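Parmont support desk
Ticket: Gripper releases garment during two-arm lift, no fault raised
Product: Civow two-arm folding cell
Opened by: Ama Asamoah
Handled by: Britta Grube
Status: Open, waiting on part

Ama Asamoah, 09:40
Morning! Me again, sorry. We've got a new one and it's annoying me more than the last one did, so I'm writing it all down while it's fresh.

Short version: during the two-arm lift on soft garments, the right gripper lets go a little bit. It doesn't open all the way, it just sort of relaxes, the cloth slides, and then it closes again as if nothing had happened. No fault on the screen, no stop, no beep. The job carries on and the arms fold whatever they've still got hold of, and what comes out looks like something from under my son's bed.

It started after we loaded the March update. I know, I know, everybody says that. But we ran a batch of 400 on the old version and I didn't have to write to you once.

The worst ones are thick and slippery at the same time, so anything fleecy, or a sports top with a lining in it. Thin cotton goes through fine. I've been using the red one as my test piece as it's the one that upsets it most. 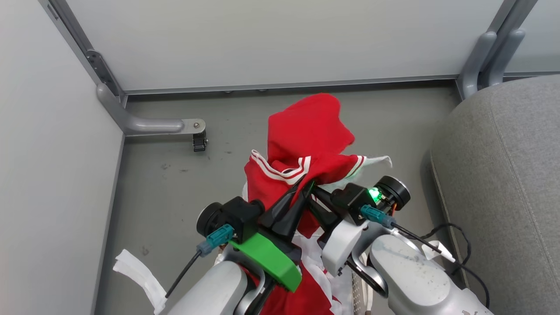

The other thing I noticed is that it only happens when both grippers are holding on close together. If I teach the two grip points further apart it behaves itself, but then the fold comes out wrong, so that's no use to me as a fix. I've tried a restart, I've tried homing both arms, and I've wiped the fingers down with the stuff you sent. Same every time.

There's a safety side to this as well, and I'd like it on the record. When the gripper relaxed just before lunch yesterday, I thought the job had finished and I started to reach in. Then it closed again. I wasn't near enough to get nipped, but I was a lot nearer than I'd like to have been. I've told everyone here that we press the stop button before any hand goes in, whatever the grippers look like they're doing.

Britta Grube, 10:25
Hi Ama, thank you for this, and especially for the last part. I've marked the ticket as a safety matter so it goes up the list. Please keep to the stop button rule and don't run the cell unattended until we've sorted this.

My first guess is the grip force setting. The update changed how the gripper decides it has hold of something, and a thick garment can fool it. Could you go through these for me, in order, and tell me what you get?

1. Press stop, open the service page and read me the grip force for left and right. They should both say 100.

Ama: Left says 100. Right says 12! Twelve! I never touched it, and I asked the others and they say the same.

2. Set the right one back to 100, save, restart the cell, and read it again.

Ama: Says 100 after saving. After the restart it's back to 12. So it isn't keeping it.

3. Set it to 100 again, don't restart, and run one slow lift with the test garment. Stay outside, with a hand on the stop button, and let it hold at the top.

Ama: Done. It held. I left it up there while I drank most of a cup of tea and it didn't budge.

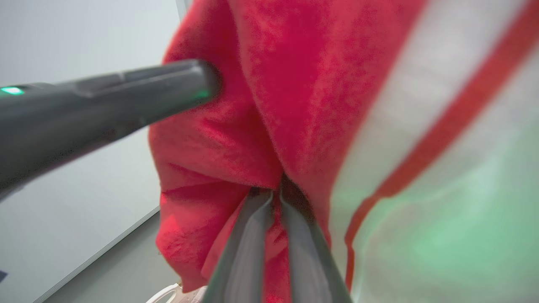 4. Press stop, and with the power off, check the cable at the right gripper. Push the connector home and look for any rubbing where the cable bends.

Ama: The connector was fully in. I can't see any rubbing on the cable, but I'm no expert and the light in there isn't great. I pulled very gently on it and nothing moved.

5. Send me the event log from the service page. The last 4000 lines will be plenty.

Ama: Sent. It took three goes to upload, could be our network, could be yours.

Britta Grube, 13:10
Got the log, thanks. I think we have two things going on here, and one of them is ours.

The update reads the saved settings from each gripper when it starts up. Your left gripper answers properly. Your right one answers late, so the cell gives up waiting and falls back to its lowest value, and that's your 12. It ought to raise a fault at that point and it doesn't. I've passed that to the Gelodura people who write the gripper software, and I've told them that a silent fallback on a grip setting isn't acceptable.

Why the right one is slow to answer, I can't say yet. It might be the little control board in the gripper. Jaiswal did the installation at your site, so I've asked them whether that gripper was ever swapped. Do you happen to know?

Ama Asamoah, 13:45
Ooh, yes, it was! Before my time on this cell, but there's a note in the logbook in somebody's terrible handwriting – "R gripper changed, ok now". No reason given and no name. I'll photograph the page and send it over separately.

I've carried on with the slow lifts in the meantime, setting the force by hand after every restart and staying by the button like you said. 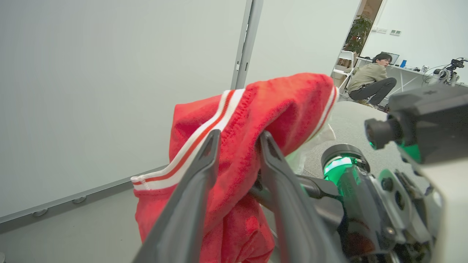
With the number put in by hand I haven't had it let go once. I did have one lift where only a pinch of the cloth was caught, but I think that was me laying the top down badly, so please don't count it against the gripper.

One question. Can I go back to the old version while we wait? I've got a pile building up and my manager keeps wandering past and looking at it.

Britta Grube, 14:30
Please don't roll back just yet. If the board is answering late, the old version may only be hiding it, and I'd like to see it on the new one with the extra logging turned on. I'll send you a settings file this afternoon.

Until then, thin cotton only, slow speed, someone at the stop button, and read both force values after every restart before you press go. If either one is anything other than 100, leave it stopped and ring me.

Jaiswal have a spare board on the shelf and I've asked them to send it to you. Don't fit it yourselves please, their engineer will come with the right tools and do the force check afterwards.

Ama Asamoah, 14:50
Fair enough, thin cotton it is. I've taped a note with the two values next to the start button so the evening shift can't miss it. I'll shout when the board turns up.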